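Kavcombe Residents' Help Exchange
Furnishings and Common Rooms
Topic: Care of orange upholstery in a shared lounge

Posted by Lounge Steward, Zedgate House

Our residents' association is responsible for a ground-floor lounge furnished with a low orange sofa and several chairs with orange seat pads and cushions. The walls are white. The furniture was purchased secondhand from a language school, Reltden, when that school moved to smaller premises, and no care instructions came with it. The labels on the large sofa cushions were cut out at some point before we received them.

The association has set aside $345 for the upkeep of the lounge through the end of April. We request advice on the following matters.

First, the large cushions that rest against the wall behind the sofa seat do not keep their shape. They slump within a day of being straightened. We would like to know whether new filling is advisable or whether complete replacement is the better use of funds.

Second, residents have reported a faint orange mark on the white paint at the height of the cushions. It is most noticeable at the end of the sofa farthest from the door. We do not know if this is dye from the fabric or ordinary soiling.

Third, the chair cushions are not attached to the chairs. They are stood upright against the backrests each evening and are frequently found on the floor the next morning.

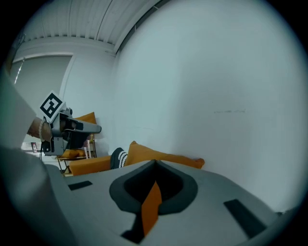
Sofa and wall cushion, with one of the metal-framed chairs.

The covers on the large cushions have zippers. The covers on the chair cushions are sewn shut. The sofa itself is too heavy to be moved by one person, and any work requiring it to be moved would need to be scheduled for a Friday, when the lounge is closed until noon.

Members with experience of similar furniture are invited to reply.

Reply from Edem Darko, Furnishings Adviser

The three matters should be handled separately, and the wall should be dealt with first.

Dampen a plain white cloth with cool water and press it against the back of one cushion for one minute. Do not rub. If color transfers to the cloth, the fabric is releasing dye and the mark on the wall is probably from the same source. Repeat the test on a second cushion, as covers that look alike may have been made at different times. If no color transfers, the mark is more likely to be body oil and dust, and a mild dish soap solution applied with a soft sponge will usually reduce it. Flat paint does not tolerate scrubbing. Test the solution low on the wall, behind the sofa, and allow it to dry fully before judging the result.

Where dye is confirmed, washing the wall will give limited improvement. Apply a stain-blocking primer to the affected strip and repaint it in a washable finish. The cushions should then be kept from direct contact with the paint. A strip of undyed cotton canvas, hung from a narrow rail behind the sofa, is adequate for this purpose and can be laundered.

With regard to the filling, open one zipper and examine the contents before spending anything. Loose fiber that has gathered into lumps can be pulled apart by hand and topped up. A foam block that crumbles at the corners should be discarded. If the cushion contains a separate inner bag, buy an insert slightly larger than the cover, by an inch or two in each direction -- a cushion that is to stand against a wall requires firm corners, and an insert of the exact size will sag.

Do not machine wash the covers until the dye test has been completed. In the absence of a care label, cold hand washing of a single cover, dried flat and out of the sun, is the cautious course. Measure the cover before and after. If it has shrunk, send the remaining covers to a professional cleaner.

For the chairs, fabric ties are the usual remedy. Two ties stitched to the upper corners of the cushion and fastened around the metal frame will hold it. Ask a local tailor for a price for the whole set. As your chair covers are sewn shut, the ties can be attached to the outer seam without opening them.

Reply from Egger

We had the same trouble with chair cushions in our reading room. Hook-and-loop strips did not last on metal. Ties are better. We also placed a notice on the door asking persons to return cushions to their places, and it made very little difference.

Reply from Community Rooms Desk, Kavcombe

This office maintains 27 shared rooms and wishes to add two observations to the advice given above.

The first concerns replacement. Before any insert is purchased, the association should confirm whether the lounge is subject to a fire safety standard for upholstered furniture. Requirements differ between private homes and rooms open to a group, and filling sold for home use may not be acceptable. The building's insurer should be able to answer in writing. Keep that answer with the receipts.

The second concerns cost. In our experience, new inserts, a small can of primer and a set of ties can be obtained for about $200, provided that the covers are kept. New covers would exceed the sum you have stated. We would therefore recommend retaining the existing covers for the present, even if the color is uneven.

The desk holds a short list of upholsterers who accept small orders. It may be requested by telephone at extension 612 between nine and noon. Please have the dimensions of the cushions available when calling, measured seam to seam.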